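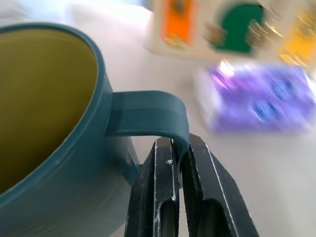 Filed under: Grant Updates, Water & Wells

Print this page | E-mail this page

Stetlow Well Testing Project: Year-End Report to the Gorkine Fund

Period covered: March to December 31, 2023

The grant pays for testing private wells in the Stetlow valley and for helping households act on the results. Most homes east of the county road are not on the Villanueva water line, and many of the wells were last tested when the house was sold.

Testing

We set out to test 100 wells in the first year and reached that number in the fall. Sampling started late because the lab changed its bottle order form and our first order was canceled. We made up the time over the summer by collecting on weekends. Every household got its results by mail, with a phone call if anything was over the state limit.

Of the wells tested, 41 had nitrate, coliform or both above the limit. Nitrate was highest on the low ground by the creek, where the wells are shallow. Coliform was more scattered and often went along with a cracked or missing well cap. Retests are under way – those figures will be in the next report.

Repairs

The repair fund covers caps, seals and shock chlorination, up to $2,000 per household. Most jobs so far cost much less than that. Two went to the full amount, both for old dug wells that needed new casing above ground. Biltov Drilling did the casing work and the larger seal jobs. Their schedule filled up in the fall and a few households are still waiting.

We do not pay for nitrate filters under the current budget. Several families asked. We would like to move what is left in the printing line over to filters and will send a separate request.

Outreach

The mailing brought in fewer people than we planned for. Door visits worked better, mainly on the rental properties, where the letter had gone to the owner and the tenants never saw it. The Spanish version of the results sheet is finished. The sheet on softeners still needs to be rewritten – people read it as saying a softener removes bacteria.

Next period

Retest all wells that were over the limit. Finish the waiting repairs before the ground thaws in March. Start sign-ups on the north side, beginning with the rentals.

Comments (3)

creekroad_mom: We got our cap replaced and the retest kit came last week. Is there a number to call if the bottle leaked?

D.H.: Please do something about filters. The under-sink ones are not cheap and you have to keep buying cartridges.

northside: When do sign-ups open for us?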